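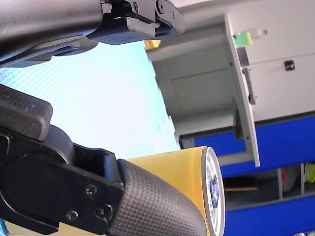 Felludbridge is a set of house rules for grasping clips, with the clips attached so the rules have something to be embarrassed by. There are 2307 clips and 9 rules. We wrote the rules second, and it shows. Rule 4, on overexposure, asks labelers to tag any blown-out surface and keep the clip, so the white glare behind the fingers gets a tag and the yellow can beside it still gets its label. Kitchens have bright spots. A grasp model that has never met one will meet it later, at someone else's expense.

Rules people break most

Rule 2. Label the object by what shows. A plain yellow can with a pull tab is "can", and if you write "pineapple" you'd better be able to point to the pineapple.

Rule 5. Log fingertip pad wear before each session. "Fine" is no longer accepted as a value. Neither is "fine-ish".

Rule 7. Swap the pads at 3000 grasps, even on a Saturday.

Rule 8. Failed grasps stay in. The first release, Kavari, dropped them and reported lovely numbers.

Splits

The test split holds 200 clips, none sharing a session with train. Barbu, the checking script, will refuse your upload if they do. It will also refuse it for a trailing space, which we consider a feature until somebody fixes it.

Not covered

Force limits and anything to do with people standing near the arm. Use your site's safety procedure for that. This is a labeling standard and would make a poor fence.

Changes

January: Rule 6 merged with Rule 3, then unmerged after complaints from Olamora, who were right.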